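Projektbericht im Wahlmodul Simulation und Training
Vorgelegt von Tumelo Rampersad
März 2024

Nähen auf dem Übungspad: Was misst man da eigentlich?

1. Ausgangspunkt

Unser Thema war das Knoten und Nähen mit schwarzem Faden auf einer Unterlage, die Gewebe nachahmen soll. Die Aufgabe lautete, den Nutzen solcher Übungen für Anfänger zu beurteilen. Ich habe die Aufgabe angenommen, obwohl ich schon vorher Zweifel hatte, und sie sind im Lauf des Semesters nicht kleiner geworden.
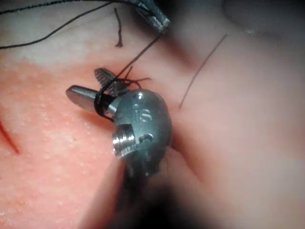
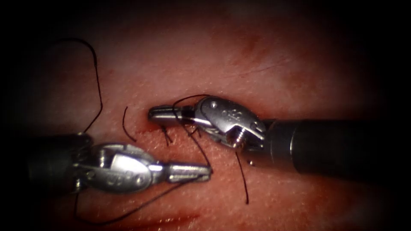 Schwarzer Faden und Instrumentenspitzen über der Nahtunterlage

In den Unterlagen zum Modul heißt es, die Übung sei »realitätsnah«. Das Wort kommt dort auf fast jeder Seite vor und wird an keiner Stelle erklärt. Realitätsnah in Bezug worauf? Auf die Farbe, den Widerstand beim Einstich, das Verhalten des Materials unter Zug? Eine Unterlage kann täuschend echt aussehen und sich beim Nähen trotzdem ganz anders verhalten als Gewebe, und umgekehrt.

2. Material

Verglichen wurden zwei Sorten Pads, die im Übungslabor Carnstead vorrätig waren: Prurora und Yaman. Beide wurden mit demselben Faden benutzt. Die Pads der Sorte Yaman reißen an den Einstichstellen früher aus, jedenfalls bei uns. Prurora hält länger, gibt aber so wenig nach, dass man einen Knoten viel zu fest ziehen kann, ohne dass es an der Unterlage auffällt. Für Anfänger halte ich das für den schlimmeren Fehler. Wer ein ausgerissenes Pad vor sich hat, weiß wenigstens, dass er zu viel Kraft aufgewendet hat.

Über den Faden selbst wird meines Erachtens zu wenig gesprochen. Nach mehrmaligem Fassen an derselben Stelle fasert er auf, und ein aufgefasertes Ende lässt sich schlecht greifen und noch schlechter durch eine Schlinge führen. Wir haben anfangs aus Sparsamkeit mit kurzen Resten weitergeübt. Die Zeiten aus diesen Durchgängen sind wertlos und wurden gestrichen.

3. Vorgehen

Elf Teilnehmende haben den einfachen chirurgischen Knoten geübt, zuerst mit der Schlinge um die Backen des einen Instruments, dann mit dem Fassen des freien Endes durch das andere. Erfasst wurden die Zeit bis zum geschlossenen Knoten und eine Bewertung nach dem Bogen Betov, den der Lehrstuhl seit Jahren verwendet. Insgesamt liegen rund 800 brauchbare Durchgänge vor.

Der Bogen stammt in seiner ersten Fassung von 1993 und ist meiner Ansicht nach das schwächste Glied der Arbeit. Er vergibt Punkte für »ruhige Führung« und »sicheren Umgang mit dem Faden«. Zwei Bewertende, die unabhängig voneinander dieselben Durchgänge ansahen, kamen beim ersten Punkt häufig zu verschiedenen Urteilen. Beim zweiten waren sie sich meist einig, vermutlich deshalb, weil ein fallen gelassener Faden schwer zu übersehen ist.

4. Ergebnisse

Die Zeiten wurden bei allen kürzer. Dieses Ergebnis wird im Modul gern als Beleg für den Lernerfolg angeführt. Ich bin vorsichtiger. Wer denselben Knoten oft genug auf derselben Unterlage macht, wird darin schneller, das ist zunächst nur Gewöhnung. Beim Wechsel von Prurora zu Yaman stiegen die Zeiten bei den meisten wieder an, bei einigen fast bis auf den Anfangswert. Wäre vor allem Knotentechnik gelernt worden, hätte der Wechsel weniger ausmachen dürfen.

Bei der Haltbarkeit der Knoten zeigte sich kein klarer Trend. Wir haben sie von Hand auf Zug geprüft, ohne Messgerät, und ich möchte darauf keine Aussage stützen.

5. Einwände gegen die eigene Arbeit

Die Gruppe war klein und bestand nur aus Freiwilligen. Die Reihenfolge der Pads wurde nicht gewechselt, so dass Ermüdung und Materialwechsel nicht sauber zu trennen sind. Außerdem kannte ich bei der Auswertung die Namen.

Für die Wiederholung im Juli schlage ich vor, die Reihenfolge auszulosen, für jeden Durchgang frischen Faden zu verwenden und den Punkt »ruhige Führung« entweder genau zu definieren oder wegzulassen. Ein Zugmesser müsste angeschafft werden. Der Antrag dafür liegt beim Lehrstuhl und ist noch nicht beantwortet.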